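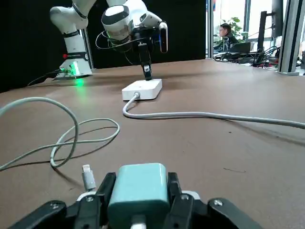 Section 4. Setting up the charging spot

Okay, you've got your table picked out and the drawers are in, so let's do the part I get the most emails about. I wrote this section three times before Samina Malik read it and told me to stop being so fancy. She was right. It's a power strip, a few chargers and some cables, and if you do it in a sensible order you'll be finished before your coffee gets cold.

What you need

A flat power strip with its own cord
Your charger blocks and the cables that go with them
A soft dry cloth
Hook-and-loop ties (I use short ones, the long ones are a pain)
Small white labels and a pen that doesn't smear

Before you start

Unplug the strip from the wall. I know, I know, but please do it. You'll be turning it over and shoving it around, and I'd like it to be dead while you do.

CAUTION: Look over the strip and every cable before you use them. A cracked case, a bent prong, a spot where the wire shows through, a plug that has gone brown: out it goes. Don't tape it up. I taped one up when I lived in Zovulton and I still feel silly about it.

4.1 Placing the strip

1. Wipe the table and let it dry all the way.

2. Lay the strip flat toward the middle of the table, with the outlets facing up. Don't push it right to the back, or you'll be leaning over everything each time you want to plug something in.

3. Turn the strip so its own cord leaves on the side closest to your wall outlet. If it has to bend, let it bend in a big lazy curve. No sharp corners, and don't run it under a table leg.

4. Leave a little slack where the cord goes over the side of the table. If the strip slides when you tug lightly, you need more.

Note: Scuffs on the tabletop don't matter at all. Mine has plenty, and Hiếu Vi's bench over in Stastthorpe looks like somebody skated on it.

4.2 Sorting out the cables

This is the bit people skip, and then they write to me in January when they've got a bird's nest.

1. Take one cable at a time. If you have a loose tangle, find an end and work backward from it. Pulling on the middle only makes the loops tighter.

2. Lay the cable out in wide loops and let it relax for a minute. Cables that have been wound up in a drawer like to spring back.

3. Coil up whatever length you don't need and put a tie on it. Two ties for a long one. The coil should be loose enough to get a couple of fingers through.

4. Keep the small connector ends up on the table where you can find them. Lightning-style tips are thin, and they pick up grit if they end up on the floor.

CAUTION: Never wrap a cable tightly around its charger block. It looks neat! It also puts all the strain right where the cable comes out, and that's where they fail.

4.3 Plugging in

1. Start with the biggest plug and put it at one end of the strip, so it doesn't hog the outlet next door.

2. Hold the plug by its body, line it up straight over the outlet and press down until it sits flush. If it won't go, stop and check which way around it is. Don't wiggle it in.

3. Now the charger blocks. Hold each one by its two sides, with your fingers well away from the prongs.

4. Stick a small label on each plug, on whichever face you can see once it's in, and write what it belongs to. Kimie Kaneko uses colored chargers instead of labels (a teal one is pretty hard to mix up with anything), and that's fine too. I like labels, because I forget my own color codes.

5. Plug the strip into the wall, switch it on if it has a switch, and try one device at a time.

Note: Add up what you're running. Phones and tablets are usually no trouble, but the rating printed on your strip is the limit, and heaters and kettles don't belong on it. Don't plug one strip into another, either.

4.4 If something isn't charging

Check the wall outlet first with a lamp you know works. Then try the block in a different outlet on the strip, then swap the cable. Yasuo Amano keeps one spare cable, known to be good, just for this, and I've copied him.

If a block gets too warm to hold comfortably, unplug it and leave it unplugged. Same goes for any buzzing or a funny smell.

When it's all running, go on to Section 5 for the under-table tray. You'll want the leftover ties.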